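Plelar 机器人社 · 配盘项目图集

首页 社团 项目 图集 报名

这一学期的配盘项目终于有了自己的页面!照片放在靠后的位置,前面先把项目讲清楚,因为每次开放活动都有同学问我们到底在忙什么,站在桌边讲一遍要二十分钟,写下来大概会快一点(也可能不会,我们一写就收不住)。

我们在做什么

简单说,就是让机械臂给装配台配料。几只黄色料盒里放着不同的零件,桌子中间是一个不锈钢托盘,机械臂按照清单把零件从料盒里取出来,放到托盘上,凑成一套。凑齐的一套交给下一组同学,他们照着工艺卡把小装置装起来,装配这一段目前还是人手完成的。

题目来自 Cillthorpe 学生自动化赛。往年的题目多半是码方块、分颜色,今年换成了真零件:带线的小部件、圆形电路板、还有各种线束。题目公布那天晚上群里几乎没人睡觉,一半人在欢呼,另一半人在问线束要怎么抓。现在回头看,两边都有道理。

零件由 Doolan 提供,是他们产线上换下来的旧件,电气上已经不用了,外形完好,正好拿来练。收到第一箱的时候大家围着拆了一下午,光是给线束起外号就起了半小时。有一种线特别爱打结,外号叫“面条”,后来连正式的工艺卡上都这么写,改也改不回来了。

一套料怎么配

清单由装配组写,每套要什么、放在托盘哪个区域、朝哪个方向,都写成一行一行的条目。我们自己写的调度程序叫 Nevow,它读清单,决定先取哪一样、用哪条臂取,再把动作一段一段发下去。两条臂不能同时进到托盘上方,这是 Nevow 里最早写下的一条规则,也是改得最多的一条。

刚开始规则很粗:一条臂在托盘上方,另一条就老老实实待在外面。稳是稳,可是慢得让人着急,看的人都开始打哈欠了。后来把托盘上方分成几块,一条臂放完往回收的时候,另一条可以提前移动到料盒上方等着。改完第一次跑通的那个晚上,整个教室都在拍桌子!(拍的是旁边那张桌子,工作台是不许拍的。)

取料的顺序也有讲究。我们先放电路板,再放带短线的小部件,线束留到最后。电路板又圆又平,位置最好认,放下去以后也不会自己挪地方。线束刚好相反,松开夹爪的一瞬间它还会弹一下,要是先放了线束,后面放别的东西很容易压到它的线头。装配组的同学对压线头这件事非常在意,工艺卡上写了三遍。

托盘里的那张白纸

几乎每个来参观的人都要问白纸。托盘是不锈钢的,边缘亮得像镜子,底面也差不多,灯一开,识别程序就会在盘底认出一堆不存在的零件。我们试过换灯的位置,试过给灯蒙一层布,最后有同学随手垫了一张打印纸,识别结果当场就干净了。后来大家又讨论了好几次要不要换成更正式的垫板,结论一直是:纸挺好,脏了就换。

唯一要注意的是纸要裁得比盘底略小一点。裁大了边会翘起来,夹爪下去的时候容易带到。裁纸现在是新社员的第一项工作,裁得好的人可以提前摸机械臂的示教手柄,所以大家裁得都很认真。

线束,线束,还是线束

如果要给这个学期选一个关键词,那肯定是线束。

硬的零件,抓哪里、怎么放,看一眼就能说个大概。线束每次掉下来都是一个新形状,早上调好的抓取点,下午就不一定好用了。我们前前后后换过几种思路。最早是抓中间,夹得住,但两头垂下来甩来甩去,放到托盘里盘成一团,装配组看了直摇头。接着改成抓接插件那一头,外形倒是稳定了,可接插件很小,夹爪稍微偏一点就夹空。

现在的做法是两步走:先看清楚线束的大致走向,在靠近扎紧处的地方下夹,提起来停一小会儿,让它自己垂好,再平移过去,放的时候一边下降一边顺着走向慢慢移动。说起来像是在铺桌布。动作不快,可是铺出来的线真的很舒展,第一次看到它乖乖躺成一道弧线的时候,负责线束的小组高兴得把那一段动作回放了一整个午休。

“停一小会儿”到底停多久,这个问题吵过很多次。停得太短,线还在晃;停得太长,整套配料时间就拖下去了。我们最后让不同的线束用不同的停顿时间,全写在配置表里,由各小组自己维护。“面条”停得最久,大家都没有意见。

夹爪

夹爪大家一开始都没当回事,觉得装上就能用。用了一阵才发现,同一副手指既要夹电路板的边,又要夹细细的一束线,要求差得很远。夹电路板时力气要小,板上的元件也不能碰,手指只能落在边缘空出来的地方;夹线的时候力气太小又会滑。

解决办法一半在硬件,一半在程序。硬件上,我们给指尖贴了一层薄薄的软垫,试了好几种材料,有一种黏性太好,零件放下去以后不肯松开,跟着夹爪又回来了,全场笑翻。程序上,每一类零件有自己的夹持力和开口宽度,换零件时一起切换。听上去理所当然,可是最初的版本里这两个数字写死在代码正中间,谁改谁头疼,把它们挪进配置表的那位同学受到了全社的感谢。

走线也值得说两句。机械臂末端那根黑色的线缆,要留够长度让手腕转得过来,又不能长到扫到零件。我们调整过好多次固定的位置,每次都觉得这回一定好了,然后换一个姿态又不对。想做类似项目的同学,请把这件事排进日程,别像我们一样以为是顺手的活儿!

示教和记录

我们有两种让机械臂学会新零件的办法。一种是手动设点位,在每个料盒上方、每个放置区域上方存好位置,细节由识别程序来修正;另一种是由人操作手柄带着它做,把整段动作录下来,再从里面挑好用的段落。电路板用第一种就够了,线束基本靠第二种。

截至本页更新,示教记录一共 1064 条。每一条都有备注,哪怕只有一句“线头朝里了,重来”。规定写备注的时候抱怨声一片,到了查问题的时候,大家又都感激当初那些啰嗦的备注。调试日志手写在活页本上,已经写到第 157 页,字迹从工整到潦草再到工整,翻一翻就能看出哪几周是考试周。

有一条经验想特别写出来:录示教的时候,料盒里的零件要经常重新摆。刚开始大家图省事,录完一条就原样放回去,结果程序在那一种摆法下表现得非常漂亮,换个方向就傻眼。现在每录几条就由旁边的人伸手进料盒拨一拨(当然是在暂停以后),拨得越随意越好。负责拨的人经常被夸“手气差”,在我们这里这是很高的评价。

小组怎么分

社里目前分成识别组、动作组、夹爪组、线束组和装配组,名字都取得很老实。新社员先在每个组各待一阵,再选自己想留下的地方。动作组向来人最多,可是真正留下来的人往往在线束组,可能是因为那里的笑声最大。

识别组最近在忙的是把同一类零件里的不同型号分清楚。有些小部件外形接近,只是外壳颜色或者标签不同,人看一眼就知道,程序要费一番工夫。他们想出的办法是先认外壳,再认引线,两边对得上才算数,对不上就放回去重新看。这个“放回去”的动作是全场最受欢迎的,机械臂夹起来、停一下、又放回去,特别像人在超市挑水果。

装配组虽然不碰机械臂,却是对配料质量最有发言权的人。每套料到手以后,他们会在一张小卡上打勾,方向对不对、线头压没压、有没有缺件。卡片攒起来贴在墙上,动作组的同学进门第一件事就是去看墙。

几条桌边规矩

开机前先看一圈桌面,料盒贴紧定位线,托盘推到位。

机械臂在动的时候,手不进工作台。要拨零件、换白纸、扶线,一律先暂停。

改了 Nevow 的规则,先用慢速空跑一遍,再放零件。

下课前把零件按类放回料盒,线束理顺,“面条”单独放。

水杯请放在窗台上,谢谢大家。

还没做好的地方

写到这里好像样样顺利,其实待办清单还长着呢。线束放下去以后,我们还不会自动检查线头有没有压在电路板下面,目前靠人看。两条臂交接区域的规则还偏保守,有些等待明明可以省掉。还有料盒快空的时候,零件容易滑到角落里,夹爪贴着盒壁下不去,只好请人把它拨出来。夹爪组正在画一副更窄的手指,草图已经贴出来了,路过的时候欢迎提意见,越挑剔越好!

装配组也提了一个愿望:希望托盘上的布局能按装配的先后来排,先用到的放在靠近手的一侧。这个想法大家都很喜欢,可是跟现在的放置顺序有冲突,正在想怎么两头兼顾。三月的社团开放日前能不能改完,我们也很想知道。

图集

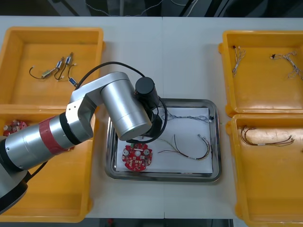
夹爪在钢盘左上角的上方,红色圆板放在白纸的左下方,黄、棕、黑三色的线束弯在右边。

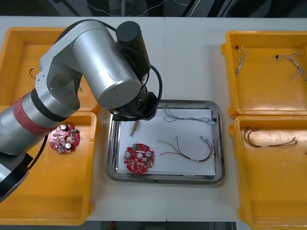 料盒分在托盘两侧,右手边的两只装的都是线束。

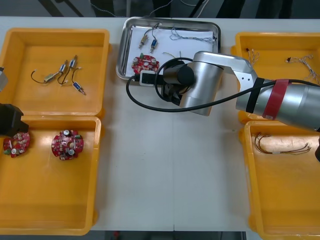 第三张里机械臂从右侧伸过来,左下的料盒上方能看到另一条臂的黑色夹爪。

没学过编程,可以参加配盘项目吗?

欢迎直接来。夹爪组和装配组平时用不到多少代码,裁纸、摆料、录示教、写备注都可以从第一天做起,想学编程的话,动作组会带着你从改配置表开始,改一个停顿时间,当场就能看到机械臂的变化,很有意思!每周一放学后在 112 教室活动,带上笔和一本不怕弄脏的本子就行。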